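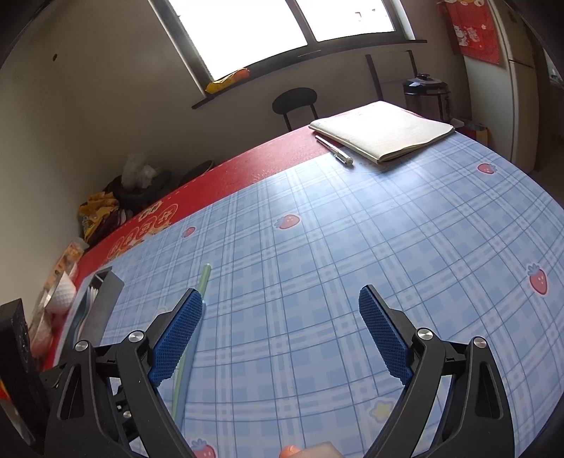
A table in the Skirnolside workshop

About Ulance

Ulance repairs and re-canes chairs, and sells secondhand ones that we have put right. We have been doing this for 23 years, first from a rented garage behind Nimier Street and now from a workshop at Skirnolside.

Most of what comes through the door is dining chairs and bedroom chairs with loose joints or seats that have given way. We re-glue frames, replace broken spindles and stretchers, and weave new seats in cane, rush or cord. We also take on rocking chairs, stools and the odd bench. We do not do upholstery beyond simple drop-in seats. For sprung work we send people to Tawfik Upholstery, two doors down, and they send their caning to us.

The workshop

We moved to Skirnolside when the garage roof needed replacing and the rent went up in the same month. The building used to be a seed merchant's. The ground floor is for frame repairs and gluing, and the caning is done upstairs where the light is better. Finished chairs for sale are kept in the front room, and you are welcome to come in and sit on them.

There are 3 of us full time, plus one person who comes in for rush work between September and February.

How we price things

We price by the chair after we have seen it. A photograph helps but we can't give a firm figure from one – old glue and worm often don't show. If a chair would cost more to mend than it is worth to you, we will tell you, and there is no charge for looking. We ask for a deposit of 20 per cent on sets of four or more.

Cane seats are normally ready in four weeks. Rush takes longer if the crop has been poor. We will ring when your chair is done, and we can store it for 2 months after that.

Classes

We run a beginners' caning class in spring and autumn. You bring one chair with a drilled frame and take it home when the seat is finished. Tools and cane are included. Places are listed on the classes page as they come up.

Finding us

The entrance is on the yard side of the building. Vans can pull in and unload by the double doors. The stairs are steep, so if you would rather not climb them, ring the bell at the front and we will come down.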